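About Stoketico

Stoketico is a music site for people who still play a record from start to finish and then want to talk about it! We write about new albums, old albums, odd little EPs that came out on cassette, and the bands who drive all night to play them for a room of 100 people. Indie pop is where we started, and it's still what we get most excited about, but folk, ambient and loud guitar stuff all find their way in.

The site began as a newsletter called Folia, sent out every September with a long list of the year's favorites so far. People kept writing back with their own lists (some of them much better than ours), and before long once a year felt silly. Stoketico went live on 2019-01-01 with three reviews and a very long piece about B-sides. The archive now holds 2,958 posts, and 1,635 of those are album reviews. 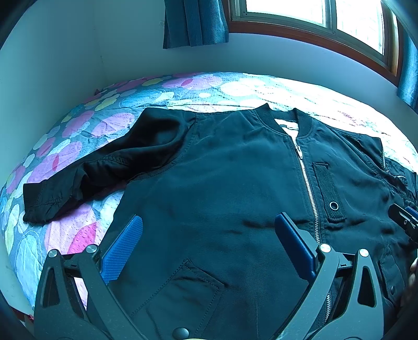

Black bomber jacket, zipper front, chest pocket.

We don't give scores. We tried stars for a few months and spent more time arguing over half stars than listening, so out they went. What you'll get is a writer who has lived with the record for at least a week and can tell you which song to try first.

There's more to us than reviews. The Himden Sessions are live recordings we make with visiting bands, two songs each, no overdubs, and we love every one of them, false starts included. Iyengar is our monthly mix, built mostly from songs readers send in. It has 2,631 subscribers at the moment, and the suggestions they send are wonderful.

Are you in a band? Send us your music! We listen to everything, even when we're slow to answer. A streaming link and a few lines about who you are will do fine. Please don't attach big files.

Want to write for us? Tell us about a record you can't stop playing.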